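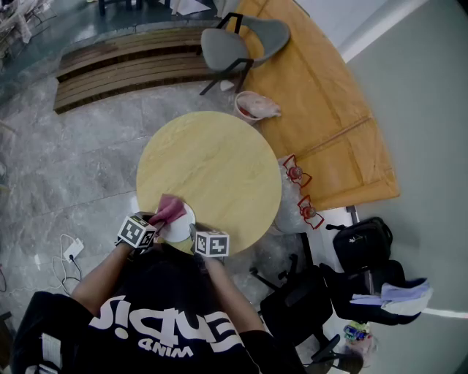 ## Pink terry cloths for plates and tables: worth it?

**droritness_fan**
The Droritness 6-pack keeps getting pushed here as the one cloth for plates and cafe tables. I don't buy it. Terry leaves lint on white plates, end of story.

**sumon176**
Lint stops after a few washes. I've had mine since July and use one on plates, another on the round wood table.

**droritness_fan**
How many is "a few"?

**sumon176**
Seven, if you skip the softener. Mine has a little red loop on the edge too, so it can hang up between jobs.

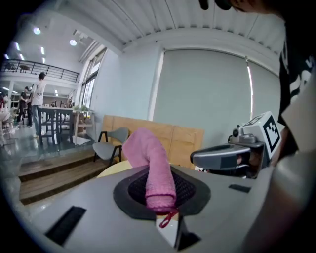

And hanging matters, a cloth left in a heap starts to smell by evening.

**Ottilie Mayrhofer**
Any cloth smells if you leave it in a heap. My gripe is using terry on pale wood. It drags water into the grain. I'd go with a flat weave, the Ruchti ones or whatever is cheap.

**sumon176**
Wring it out first? Never had a mark on mine.

**Ottilie Mayrhofer**
Give it a winter.
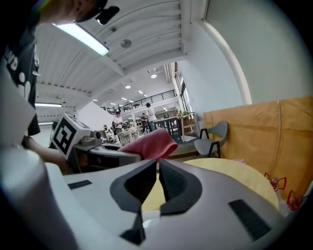
## Re: what about the Nolteck ones?

**napkin_drawer**
Same cloth in a different wrapper, as far as I can tell. Has anyone run both through a hot wash? I'm not paying extra for pink.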